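Demonstration collection (robot learning)

Demonstration collection is the recording of examples from which a learning system is to acquire a manual skill. In robotics the term usually refers to sessions in which a person guides one or two arms through a task while joint positions, gripper states and camera views are stored together. Each complete run is called an episode.

Methods

In teleoperation, the operator moves a pair of leader arms or handheld controllers and the working arms follow. In kinesthetic teaching, the operator moves the working arms directly by hand. Teleoperation is generally preferred where cameras are used, as the operator's hands stay out of view.

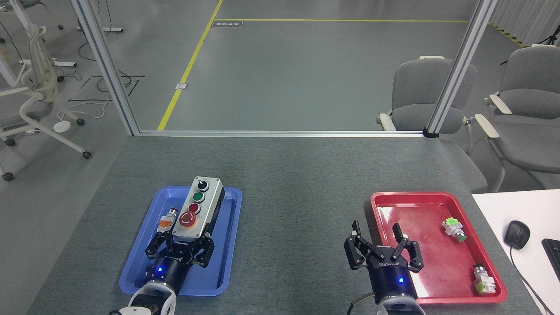
The Clallon collection is a set of two-arm demonstrations concerned with the handling of industrial control parts. It was begun in January by the Folta laboratory under Manaia Fairweather and contains 896 episodes divided among 18 tasks. Parts are presented in shallow colored trays - a control box with its selector knob, push buttons and emergency stop in the blue tray, and loose push-button components in the red one - so that the two grippers can work separately. One may hold the box by its sides while the other stands open over the second tray. Starting positions are changed between episodes.

Review and labeling

Episodes are reviewed before release. In the first round of the Clallon collection, 219 episodes were submitted and 158 were accepted; the remainder were set aside for dropped parts, long pauses or missing camera data. Accepted episodes receive a short written instruction and a mark at each grasp and release. Failed attempts followed by a recovery are kept under a separate label - a practice adopted from the earlier Drekico set.

See also
Bimanual manipulation
Drekico set
Imitation learning
Matsuda labeling scheme
Teleoperation

Contact the editors | Copyright and reuse | Back to top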